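Drondano Date Due Phone Wallet, reviewed
Sep 1, 2019

I bought this in February for $14. It is a stick-on card sleeve for the back of a phone, printed to look like the date slip from an old library book. The first stamp reads 1992. 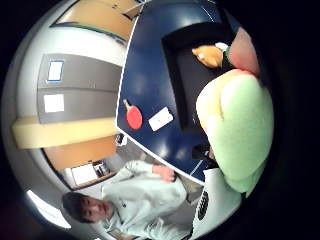
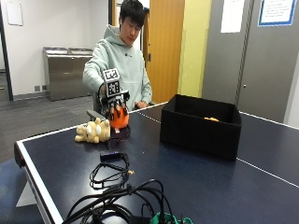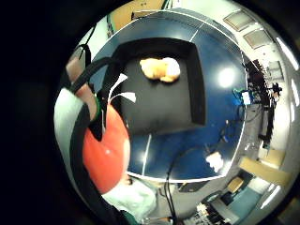 Three views at the blue table.

The printing is sharp and the stamps are crooked the way real ones were. Yammine sells a similar sleeve, but its lettering looks typed.

It holds two cards. A third goes in but stretches the fabric — mine never went back to its old shape. The glue held until July, when one corner lifted. I pressed it down and it has stayed put.

Librarians will notice that the call number, 78, is missing its decimals. I still get asked where I bought it.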